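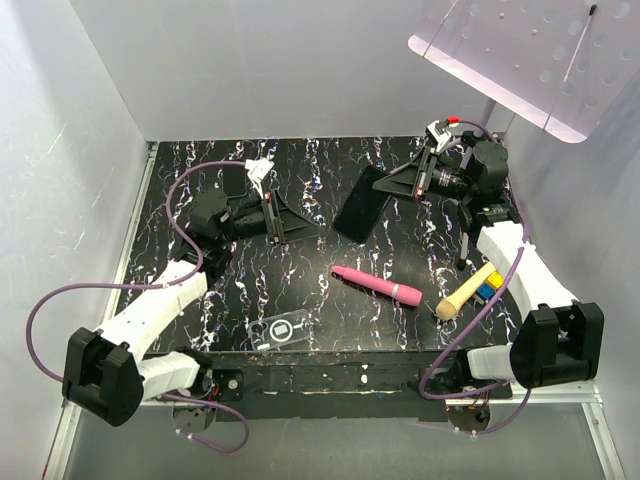

Issue 33

Phone cases, then. I put off swapping mine for most of July, and when I finally got going it was a Tuesday night with the kitchen radio on and a cup of tea going cold beside me. I'd been to see Thirumalai Mathew, who has the phone counter at Trellari, and he told me to start with the corner nearest the camera and let the other three follow. I had always gone bottom first and bent the thing half to death!

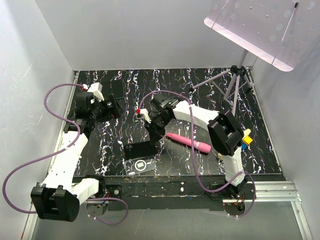 So I tried his way, and the old case came off with one pop. Then I wiped the phone down, back and sides, with a dry cloth (please don't skip the bit around the buttons – mine was disgusting).

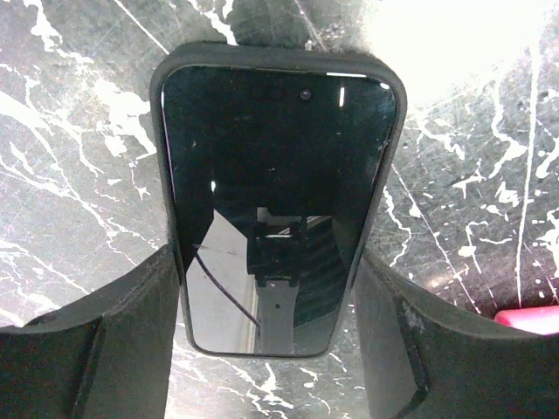 Hyun-seo Lim

I still love a black rubbery case with a raised lip around the screen. It's easy to hold, and I feel better about putting the phone face down on a hard table. Clear ones are prettier, I'll give you that, and Ye-rin swears by hers, but I end up cleaning them every weekend.

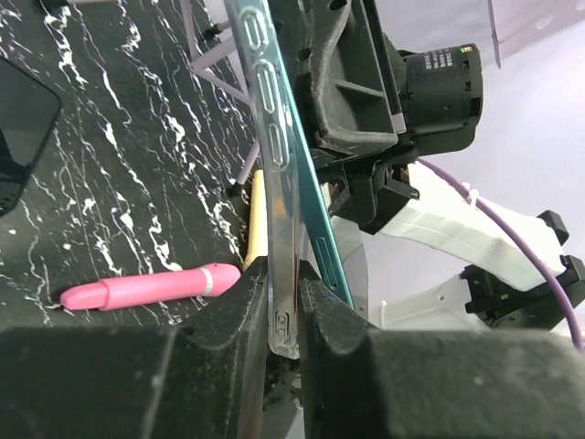

How do you tell which way round a clear case goes?
Find the raised button covers on the side wall and match them to the buttons on your phone before you press anything in.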